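第4章 調理台上の用具の配置と保管

学習の要点
・刃物、まな板、食器を調理台の上に置く場合の条件を説明できる。
・立て置きと平置きの違いを、乾燥、安全、動線の三つの観点から比較できる。
・配膳域と調理域の境界を定める方法を理解する。

4.1 本章の範囲

前章では、吊り戸棚と引き出しの収納寸法を扱った。本章で扱うのは、扉の内側に入らない用具、すなわち調理台の天板上に常時置かれる用具である。家庭の台所では、使用頻度の高い包丁、まな板、皿が天板上に残る傾向がある。これらは収納の失敗とみなされやすいが、頻度の高い用具を手の届く範囲に置くことには作業上の根拠がある。問題となるのは、置き場所が決まっていない場合と、置かれた用具が作業面を圧迫する場合である。

本章の数値例には、ソカドネス社の集合住宅向け台所調査の記録を用いる。調査では1145件の台所について、夕食の片付けが終わった後の天板の状態を記録している。住戸の型は、ウェルポート型(壁付け一列)とルアンリット型(L字)の二種である。両者の天板の奥行きは異なるため、表の値を比較する際は型の別を必ず確認すること。

4.2 用語

天板 調理台の上面。材質を問わない。
奥域 天板のうち、壁側の帯状の部分。本章では壁面から16cmまでとする。
作業域 奥域より手前で、切る、混ぜる、盛るなどの操作を行う部分。
配膳域 盛り付けを待つ皿、または盛り付けを終えた皿を置く部分。作業域と重なってもよいが、同時に使用しないものとする。
立て置き 板状の用具を、その面が鉛直に近くなるように置くこと。
平置き 板状の用具を、その面が天板に接するように置くこと。

4.3 まな板

まな板は立て置きを原則とする。平置きでは下面が天板に密着し、洗浄後の水分が抜けにくい。竹や木のまな板では、片面だけが長く湿った状態に置かれると反りの原因となる。立て置きにする場合は、下端にも空気が通るように支えを設ける。壁に直接もたせ掛ける方法は簡便であるが、壁との接触部に水分が残るため、使用後の拭き取りが前提となる。

長辺38cmのまな板を横向きに立てると、奥域に占める幅は38cmである。縦向きに立てれば幅は減るが、重心が高くなる。手前に刃物を置く場合は、まな板の転倒が刃物の落下につながるため、横向きを優先する。

4.4 包丁と包丁立て

包丁立ては、箱形、差し込み形、線材形に大別される。箱形は刃を完全に覆うが、内部の清掃が難しい。差し込み形は省スペースであるが、挿入口の幅を超える刃は入らない。線材形は金属の線を曲げて枠としたもので、通気と清掃の点で優れる一方、刃の一部または全部が露出する。

中華包丁のように刃の幅が広いものは、差し込み形に適合しないことが多く、線材形が選ばれやすい。この場合の配置条件は次のとおりである。

(1) 包丁立ては奥域に置き、作業域に張り出させない。
(2) 刃先は下向き、または壁向きとする。
(3) 柄は利き手側に向ける。ただし通路側へ突き出させない。
(4) 天板が滑らかな場合は、台座の下に滑り止めを敷く。

幼児のいる世帯では、上の条件を満たしても線材形を天板上に置いてはならない。施錠できる引き出しを用いる。

4.5 皿と敷物

配膳域の皿は、重ねた皿と、使用中の一枚とに分けて考える。重ねた皿は作業域の側方に寄せ、使用中の一枚は敷物の上に置く。敷物には、皿の滑りを抑える、天板を傷から守る、配膳域の範囲を目に見える形で示す、という働きがある。最後の働きは見落とされやすいが、敷物の縁を境界とみなせば、切りくずや水滴を配膳域に入れないための目安となる。格子柄の織物は皿の位置をそろえる際の基準線としても使える。

下味用の塩や胡椒を小皿に取らず、平皿の上で直接扱う場合がある。少量であれば支障はないが、粒が残った皿を重ねた皿の上に戻すと、下の皿まで洗い直すことになる。粒や細かいくずの残る皿は、洗浄が済むまで敷物の上から動かさないこととする。

4.6 配置の記録

天板の配置を検討するときは、現状の記録から始める。ガモマノ式記録票では、天板を一辺40cmの区画に分け、区画ごとに用具名、置き方、使用頻度を記入する。記録は片付けの直後と調理の途中の二回行い、両者で位置が変わった用具に印を付ける。印の付いた用具は定位置を持たないものとして、次節の手順で置き場所を決める。

演習4-1 自宅または実習室の天板について記録票を作成し、奥域にある用具をすべて挙げよ。
演習4-2 図4-1の調理台について、包丁立てとまな板の前後関係を読み取り、まな板を先に取り出す場合の手順を述べよ。

図4-1 調理台上の包丁、まな板、皿

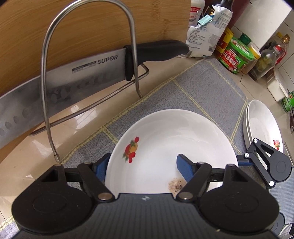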